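Prirnilano updates guest room bed standard at Relutville property

RELUTVILLE, May 8, 2020 – Prirnilano has issued a revised bed-making standard for its Relutville guest rooms. The standard replaces the version in use before March and applies to all 70 rooms.

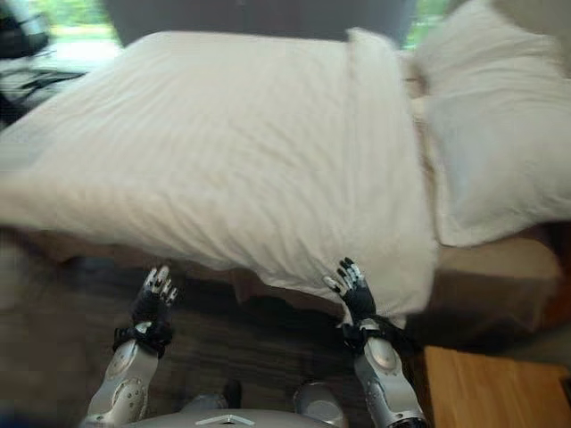 Prirnilano | Rooms and Linen Department

Pillows are removed before the duvet is leveled and go back last. Each bed receives 2 white pillows, set against the headboard with the closed end of the case facing the door.

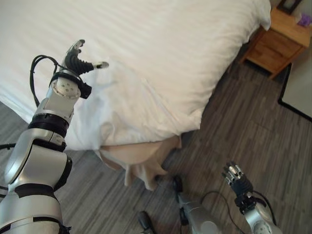 Duvet placement is now checked at the foot corners. The drop must be even on both sides, without pulling at the filling. Faint parallel stitching on the white cover serves as a guide for alignment, and the beige fabric under the duvet is straightened after the cover is in position.

Bed skirts are supplied by Cheng in one length. Hems must clear the floor covering – carpet or boards – so that the edge can be vacuumed.
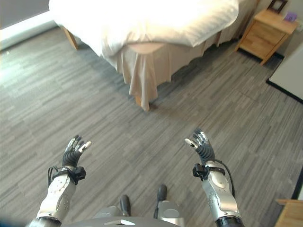 Skirts that fall short of this clearance are returned to the linen room and refitted. Final smoothing is done by hand, from the center outward.

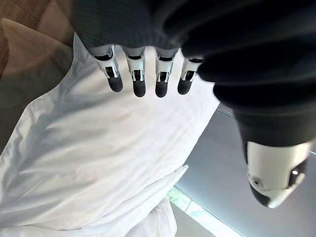
Availability

The standard takes effect immediately at Relutville. The Brultness property will follow, with up to 59 rooms in the first phase.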